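General Chat > Days Out > Robot open day at Witura, anyone else go on Friday?

tinpot_lies
Went along to the Witura open day on Friday afternoon because it was free and my other option was the gutters. Sign on the door said 1,858 people had registered. If so, most of them were in the queue for coffee.

The main room was all arms waving at each other to music. I ended up down the corridor at the office tidying demo, which had books, a white file organiser, two tables that don't match and a robot with proper fingers. My kind of glamour.
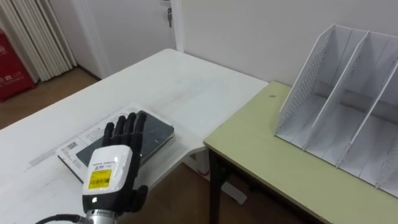
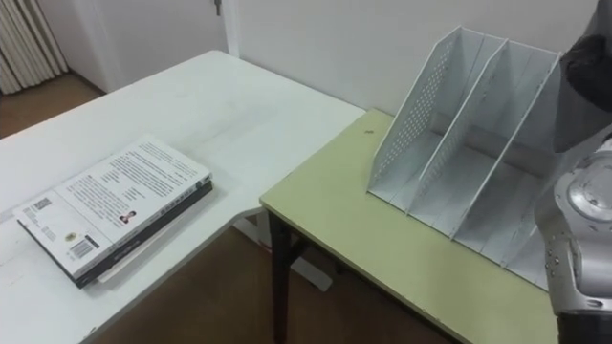

The chap running it was called Máté Virág and he talked for a good twenty minutes about how a book is a horrible object. Floppy, slippery, heavy at one end if you grab it wrong, and flat on a table it gives you nothing to get hold of. I've been picking up books since I was four and had no idea I was so gifted.

Anyone else there? Did you see it get one in the rack?

GreyMullet
I was there in the morning. Saw one go in, lovely and upright. The next one went on the floor and a small child cheered.

Tyson Robichaud
Sorry, but what is the point of this? I could do that whole table in 6 seconds and I've got a bad shoulder. They've been promising us robot butlers since I was at school.

tinpot_lies
Tyson, you could, but would you? I've seen your shed.

Roksolana R
I think that's a bit unfair, Tyson. I work in a records office and we shift something like 900 files in a bad week. It isn't hard, it's just dull and it wrecks your wrists. If a machine wants to do it slowly all night while I'm in bed, it can have my lanyard.

Tyson Robichaud
And when it can do it quickly all day?

Roksolana R
Then I'll be on here complaining, same as you.

GreyMullet
Did anybody get a straight answer on price? I asked twice and was given a tote bag.

bela_illes
I asked Virág about the fingers. He reckons a plain two-finger pinch would do for most office stuff and the full hand is for the awkward jobs, thin things lying flat especially. I'm not convinced. I fitted packing lines at Csizmadia for years and we'd have put a suction cup on it and gone to lunch.

tinpot_lies
Suction on a paperback, though? You'd lift the cover and leave the rest behind.

bela_illes
Depends on the cup. Also depends how much you like the book.

Tyson Robichaud
So we all agree a human is better.

bela_illes
No, I said a suction cup is better. Do keep up.

GreyMullet
There's another one at Putier in April, if anyone fancies it. Supposed to be laundry. I want to see it meet a fitted sheet.

Roksolana R
I'll come if there's parking. Witura's was a field.

tinpot_lies
Put me down as well. The gutters can wait.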